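How I look after my hand-held grippers

I have been promising to write up my maintenance routine since May, and Yae Hirano finally shamed me into it by asking the same question three times in one week. She got her first pair of hand-held grippers over the winter and wanted to know why the left one had started to feel gritty when she squeezed it. So, Yae, this one is for you, and for anybody else who spends their evenings with one of these in each hand, tidying up and sorting and putting things in bins so that a robot arm can learn to do the same someday.

I came to this by way of fixing sewing machines, which my aunt Elfriede Rieger taught me to do when I was a teenager, and I still think like a sewing machine person. You clean first and you oil last, and you never tighten a screw until you know why it came loose. I have a little notebook where I write down every session and every repair (I am up to page 80, and my handwriting has not improved), and most of what I know about these tools comes from leafing back through it with a cup of tea.

The pads are where I always start. They do all the touching, so they pick up everything - crumbs, lint, the sticky stuff that comes off candy wrappers, and whatever it is that lives on the outside of a chip bag. I wipe mine with a damp cloth after every session and give them a proper wash with dish soap once a week. Get into the texture with a soft toothbrush. If a pad has gone shiny it is time to swap it, and please swap both sides of the pair together. I tried to save money by changing one at a time and my pinch kept wandering off to the side, and it took me two evenings to work out what I had done to myself.

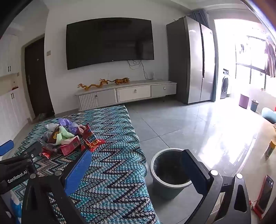 Blue pads and black linkages at the snack wrappers, trash can close by.

Thin plastic is the hardest thing on them, in my experience. A box will forgive you if the tips are a hair out of line, but a flat wrapper lying on something knitted will not. You go in for the wrapper and come up with a pinch of yarn. My check for this is very simple. I close the jaws slowly on a strip of printer paper and try to pull it out with my other hand, first from the front of the pads and then from the back. It should drag evenly. If it slides out easily at one end, the pads are meeting at an angle, and I take them off, clean behind them and seat them again before I even think about touching the linkage.

Now, the gritty feeling. On mine it has nearly always been dirt in the pivots, and yarn fluff is the worst of it, as it winds itself in where you can't see it. Work each arm open and closed by itself and listen. I go around the joints with a wooden toothpick, then a dry brush, and only then one tiny drop of light oil on each pivot, wiped off right away. I use a Skudura brand oil that Tarek Matar gave me a bottle of, and I expect I will still be using the same bottle when I retire. Keep it well away from the pads! An oily pad will drop things all evening and you will blame your hands.

Screws next. I mark mine with a dot of nail polish across the head and onto the arm, so that one glance tells me if anything has crept. Session 322 in the notebook just says "loose again, right side, same one," underlined, and the answer was a worn washer that I had been tightening down on for weeks. A new washer cost me next to nothing and it hasn't moved since.

After all that I do a short warm-up, picking up a crumpled wrapper, a flat one and a small carton and letting each of them go over the can. Letting go matters as much as grabbing. If a wrapper clings to a pad, wash the pad again.

Uzma Jafri wrote to ask whether I store mine open or closed. Slightly open, so the pads aren't pressed together all night, and in an old bread box with a dish towel in the bottom. I'll try to get to the question about replacement springs next time, once the ones I ordered show up.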